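Robot Chores FAQ

Metwally Workshop, Gratville
Updated 4/18/23

We get a lot of mail about whether machines can do chores yet, and we love it. Keep it coming! These are the ones that show up most.

Can a robot clean my house today?

Parts of it. Floors are in good shape: a robot vacuum will do a living room while you're out, and the mopping kind are getting better every year. Anything that involves picking things up is much harder, and that covers most of what people mean by "cleaning the house."

What's so hard about picking things up?

Every object asks for a different grip. A mug has a handle, a sock has no shape at all, and a magazine lies so flat that there's nothing to get hold of. You slide it to the edge of the table and pinch it without thinking. A robot has to be taught that trick, and then taught it again for a heavier magazine. We find this stuff fascinating, and we hope you will too.

What about tidying a living room table?

Our favorite test! It sounds small, but you need two arms, some reach, and a plan for what goes where. We try it in simulation first, with a two-armed robot at a low white table. A flat item near the back corner, like the little one with the bluish cover, means reaching past everything in front of it – easy for you, a real puzzle for an arm that has to keep its elbow clear too.
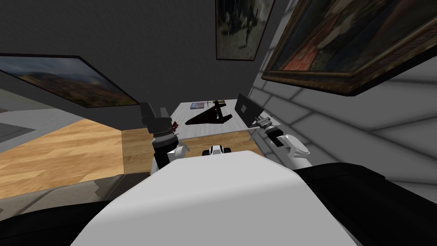
Does practice in simulation carry over to a real room?

Some of it does. Reaching carries over well. Gripping carries over less well, as real things slip, bend and stick in ways the software only guesses at. We ran 1,000 simulated tidying attempts before the first 40 on real furniture, and the real ones taught us more per try by a mile. We'd still do the simulated ones first. You can drop a virtual tablet all day long.

Can robots fold laundry?

Slowly. We've seen towels done nicely and shirts done sort of nicely. Fitted sheets, no. (Can you?)

How about chores on a shop floor?

Much further along. At the Nurkitz plant across town, carts of parts move between benches on their own, and an arm loads the same tray all day. The parts are always the same and they show up in the same spot. Sweeping up under the benches is still done with a broom.

Which grippers do you like?

For workshop jobs we use a Condent two-finger gripper. It's simple and easy to fix. Softer fingers do better with fruit and cloth, but ours wear out quickly.

Is it safe to have one around kids or pets?

A robot vacuum, sure. A full-size arm should stay behind a barrier unless it was built to work near people, and even then someone should have a hand near the stop button.

When can I buy one that does it all?

We don't know, and we'd be wary of anyone who gives you a date. What we can say is that jobs we had given up on last August are working on our bench now, and we can hardly wait to try the next batch.

Can I come and see?

Yes, please do! Open bench is every other Saturday. Send us a note first so we know how many chairs to put out.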